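Meet the Robot Arm That Stacks Blocks

Kids' Tech Corner, by Yusri Osman

How hard is it to put one block on top of another? You probably learned to do it before you could tie your shoes, or even before you could say "shoes"! But for a robot arm, a little tower is a really big job. I have been trying out a learning kit called the Rivska Block Lab, and I want to tell you how it works, because it is one of the most fun things I have had on my desk all year.

The Block Lab is made for classrooms, libraries and after-school clubs. You bring a robot arm, and the kit gives you the lessons, the blocks and a computer program named Orano. Orano is the part that helps the arm learn. A grown-up has to set it up, and the robot's power switch is a grown-up job too.

What does a robot arm have inside?

Think about your own arm. It bends at the shoulder, the elbow and the wrist. Those bending places are called joints. A robot arm has joints too, and inside them are motors. When a motor turns, that part of the arm moves. At the very end, where you have a hand, lots of robots have a gripper. Many grippers have just two fingers! Try picking up your lunch with only your thumb and one finger and you will see how careful a robot has to be.

Now for the stacking. The first lesson in the kit uses 3 blocks, and the job is to put the green one on the red one. It sounds easy, but the arm has to line up right over the green block, close its fingers, lift, travel across, and come down in just the right spot. If it squeezes too early, it grabs air. If it comes down crooked - crash, no tower.
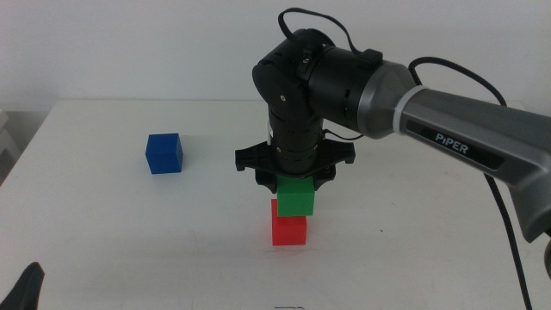

Two black fingers hold the green cube on top of the red one. The blue cube sits off to the left.

Look closely at the tower and you will spot that the green cube is a bit to the right of the red one. Your own towers probably look like that sometimes. A block can be a little off center and still balance, as long as enough of it is resting on the block underneath.

How does the arm learn?

My favorite part! You can teach it by showing. A person guides the robot through the job, and Orano saves every move, kind of like a recording of a dance. Then you do it again with the blocks in new places, and again, and again. The sample set that comes with the kit has 722 of these practice runs, and there is a bigger set called Zustelar with 1,664. With lots of runs to learn from, the program can start to work out what to do when a block is in a spot it has never seen before.

What I liked, and what I didn't

The lesson cards are great. They were written by a teacher named Hsieh, and they have jokes on the back (some are terrible, and I read them all). I also love the "guess first" game, where you say what you think the robot will do and then press go. The screen with the big green start button is easy to read, even from across the room.

The setup was slow, though. It took me most of a morning, and the Zustelar set was a long download. I also wish there were more block shapes. Cubes are nice, but I want to see a robot try a triangle!

Try it at home

You don't need a robot for this one. Get three blocks and a friend. Your friend closes their eyes and is the robot. You can only say "left," "right," "forward," "back," "up," "down," "open" and "close." Can the two of you build a tower? Swap places after each turn and write down the words you used the most.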